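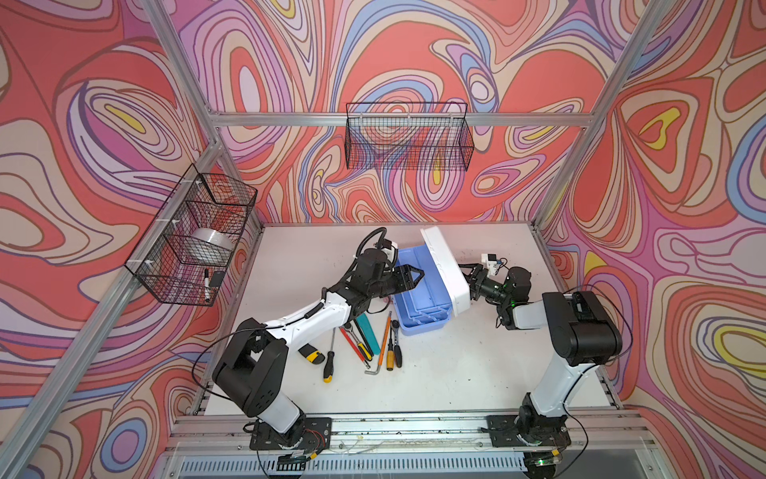

Page 32

Home Guides Spares Contact

Liroleo Bench Booth — Set-up Guide
Section 7: Panels, baskets, tray and top

Before starting this section, the uprights, the crossbeam and the front rail must be assembled and tightened as described in the section before. The white top should be resting in place with its edge trim on. If it isn't, go back now. It can't be dropped in once the side panels are up.

You will need the hex key from the fittings bag, a soft cloth, a pencil and a tape measure. A second person is useful for the back panel but not needed for the others.

Fitting the patterned panels

1. Unroll each panel covering and leave it flat overnight, pattern side down, with a few books along the edges. The swirl pattern is printed so that it doesn't have to match from wall to wall, so don't waste time trying to line up the bands at the corners.

2. Wipe the backing boards with a dry cloth and check for grit along the edges.

3. Start with the back wall. Offer the covering up to the board, mark the top edge lightly in pencil, then peel back a hand's width of the liner and press down along the mark.

4. Work downwards, pulling the liner away slowly and smoothing from the middle out.

5. Slide the finished board into the frame behind the crossbeam. Do the left wall next, then the right.

6. Trim any overlap with a sharp knife before the boards go in, never after.

Note: The covering can be lifted and relaid during the first hour. After that it will tear.

Caution: Do not cut against the white top. Knife marks can't be polished out and the top is not covered for them.

If you ordered the Gollcombe plain covering, follow the same steps but allow two nights for it to flatten.

Hanging the wire baskets

The baskets are black wire mesh and both hang on the walls, which leaves the top free for work. One goes on the left wall, angled towards the table, and is held by small white clips. The other hangs directly from the crossbeam near the middle of the back wall.

1. Hold the left basket against the wall and check that you can reach into it comfortably from where you normally stand.

2. Mark the clip positions, put the basket down and fix the clips loosely.

3. Press the basket wires into the clips, then tighten each one a little at a time.

4. Hook the back basket over the crossbeam and push it down until it sits square. There is nothing to tighten.

5. Load the left basket with the things you pick up most. A roll of tape fits in the upper compartment and a marker will stand upright lower down.

Caution: Neither basket should carry more than the weight printed on its tag. Don't keep open liquids in them.

Placing the tray

The tray is blue plastic and loose, so it can go wherever suits the job. Keep it back from the front rail and don't let it overhang the trim. If you find it sliding, fit the clear feet supplied with it (part 103). Clean the underside first, or the feet will not hold.
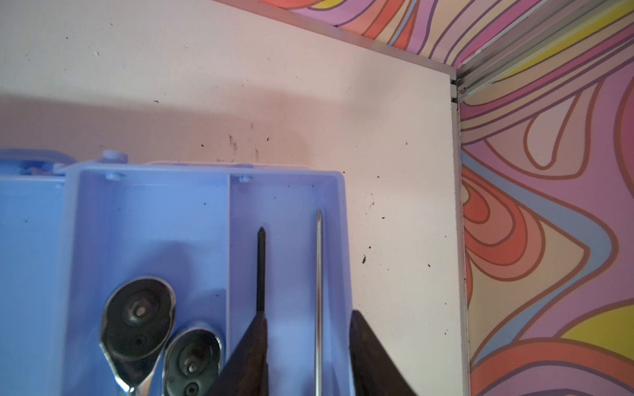 Cleaning is a job for the end of each session, and it is easier if you do it in the same order every time. Lift the tray off first and empty it. Next, look across the top at a low angle and find where the dirt has gathered, as small specks and smudges don't show well from straight above. The likely place is close behind the tray — there is a dotted, streaky patch of dark specks just past its back rim in the picture, with a few crumbs further over to the right. Brush these up dry before any damp cloth goes near them. Finish along the metal trim at the edges of the board and put the tray back once the top has dried.

Notes on cleaning

- Use warm water with a drop of washing-up liquid. Wring the cloth out well.
- For marks that stay put, use Rendero surface cleaner (part 303) on the cloth and not sprayed on the top.
- Dust the patterned panels with a dry cloth only. Water gets behind the edge of the covering and lifts it.
- Run a dry, soft brush along the grooves in the rails. Crumbs pushed into the corner joints are awkward to get out again.
- Vacuum the slotted grille below the front rail about once a month. Do not pour or wipe anything into the slots.

Caution: No scouring pads, and no bleach on the top or the trim.

Checking the fittings

After the first week of use, go over the clips on the left basket and the corner joints of the frame with the hex key. Nip up anything that moves. Check again in December if the booth is kept in an unheated room, and then whenever it has been shifted.

If a panel rattles, take it out, turn the spacer strip behind it the other way up and refit. The strips are tapered and it's easy to put one in wrong.

Section 8 covers lighting.

Related guides
Moving the booth to another room
Replacing a scratched top
Kwiatkowski side shelf — fitting notes
Spares list, Liroleo range

Contact Rendero Spares | © Rendero | Revised 12 Oct 2025 | Back to top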